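Manchas grises en toallas y calcetines blancos después de lavar

Paraskevi Michailidis
Miembro desde septiembre

Hola a todos. Desde que nos mudamos, la ropa blanca me sale de la lavadora con un tono gris, sobre todo las toallas pequeñas y los calcetines. En el piso anterior no me pasaba y uso el mismo detergente en polvo, de la marca Roreck. La lavadora es una Sorov de carga frontal que ya estaba en la casa, no sé cuántos años tiene.

Lavo a 30 grados con el programa corto porque llego tarde del trabajo y quiero tender antes de las diez. Pongo la dosis que marca el vaso, a veces un poco más si la ropa está muy usada. He probado a echar vinagre en el cajetín y no he notado diferencia. 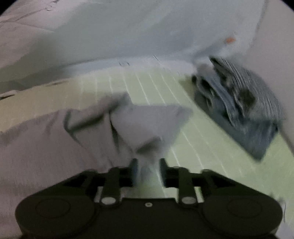 Lo que más me molesta es que las toallas quedan ásperas además de grises. Las camisas de color salen bien. ¿Es la máquina, el agua o el detergente? No quiero comprar todo nuevo si esto se puede recuperar.

Stelios Manolakis
Colaborador, 3327 mensajes

Por lo que cuentas, yo empezaría por el agua. Si en tu zona es dura, el detergente rinde menos y la cal se va quedando en el tejido junto con la suciedad. De ahí el gris y también la aspereza. En la web de la compañía de aguas suele venir la dureza por barrios, y en el paquete del detergente hay una tabla con la dosis según ese dato. La línea del vaso casi siempre corresponde a agua media.

El programa corto a 30 no ayuda. Los blancos de algodón lávalos a 60 con el ciclo largo y sin llenar el tambor hasta arriba. Para recuperar lo que ya está gris, disuelve unos 100 gramos de percarbonato en un barreño con agua caliente, deja la ropa en remojo unas horas y después haz un lavado normal. Mira antes la etiqueta, que con lana y seda no se puede usar. Igual hace falta repetirlo.

Limpia también el filtro y la goma de la puerta. Si la lavadora venía con el piso, haz un ciclo en vacío a la temperatura máxima antes de nada.

Amarachi Sani

Cambia de detergente y listo. Yo usaba uno parecido y era malísimo, ahora compro Mula líquido y cero problemas.

Stelios Manolakis
Colaborador, 3327 mensajes

Un apunte a lo anterior: los líquidos no suelen llevar blanqueante y para ropa blanca prefiero el polvo. Para color, el líquido va bien.

Leonidas Antoniadis

A mí me pasaba lo mismo y era el suavizante. Deja una capa en las toallas y absorben peor. Lo quité hace meses. No dices si lo usas. Y separa los calcetines oscuros de los claros aunque parezca que ya no destiñen.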